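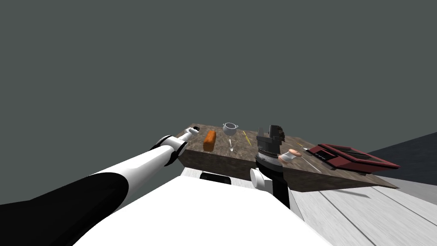 Fixing a gripper that stalls short of the block

In the Pranedo kitchen sim, the left arm sometimes reaches toward the orange block and stops short, with the gripper hovering over the near-left corner of the table. The task then times out at step 317 with no error in the log. We saw it in 49 of 91 runs after the August update.

The cause is a stale collision margin. The planner treats the small white pot behind the block as wider than it is, so every grasp pose gets rejected.

1. Pause the sim and save the log.
2. Open the Ukero planner settings and find the collision margin for the pot.
3. Set it back to the default and clear the planner cache. Changing the value without clearing the cache does nothing.
4. Home both arms. Check that the right arm is clear of the underside of the table before you move it.
5. Run the task again with the same seed.

If it still stalls, reload the table layout and repeat from step 4. Don't turn collision checking off to get past it, as that setting carries over to the real arm.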